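Home | Notebook | Bench log | Search this notebook Go

11/19/20, bench log

Brotport starter, batch 6. Fed at 20 percent, left it by the radiator, got 278 g of something that smells like a gym bag. The October batch rose in about 16 hours. This one is thinking it over.

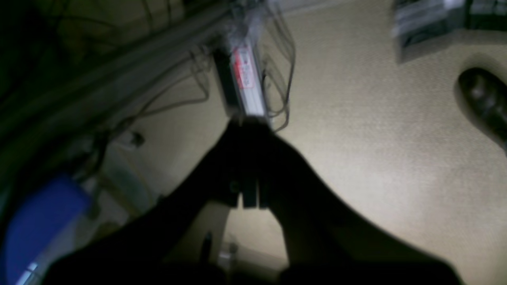
Floor level, red-and-white label up top.

Rye again tomorrow. Michiels flour is used up, so it's the cheap sack and low expectations. Lid stays loose this time.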